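Sowah Box Cell: Dropped Lids and Crushed Edges, Frequently Asked Questions

Last updated November 1, 2023
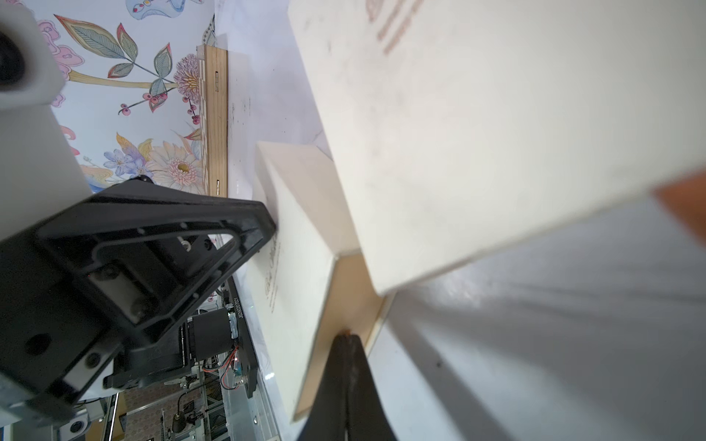 What is the fault?
The arm grips a cardboard box by its edge, reports a good hold, and then loses it. In the bad cases it keeps squeezing and crushes the edge first. We logged 1713 box picks with the Sowah cell and 39 of them ended this way.

The vendor says it's the boxes. Is it?
We doubt it. Ineck's first reply blamed soft cardboard. Keyvan Rostami went back through the log and found the same fault on stiff boxes and soft ones. Ineck has not answered that part.

Then what is the cause?
We don't know yet. The best guess is that the controller treats rising motor current as proof of a grip. A finger pushing against a box wall will raise the current too. Malou Lykkegaard thinks a worn fingertip makes it worse. She may be right, but we've only swapped one set of tips and the next 341 picks still gave us 17 failures.

Didn't the May update fix this?
The release notes said so. What changed is that the warning shows up less often. We still had drops with no warning at all, and to us that is worse.

Is it dangerous?
A falling lid won't hurt anyone much. The trouble is what people do next, which is reach in. After a missed grip the arm may retry with no pause, so a quiet arm is no sign that it's finished. Hit the emergency stop before your hands go near the gripper.

Doesn't the software pause do the same thing?
No. Pause holds the motors under power. We have seen the fingers close during a pause, once, and could not repeat it. Once was enough for us to change the rule.

Can I turn the grip force down?
You can. Crushed edges go down and dropped lids go up. Pick your problem.

Should I trust the "grip OK" light?
Not on its own. Watch the box.

Where do I report a failure?
Send the log to Malou with the box size and the force setting. Please don't clear the fault first, as that wipes the current trace.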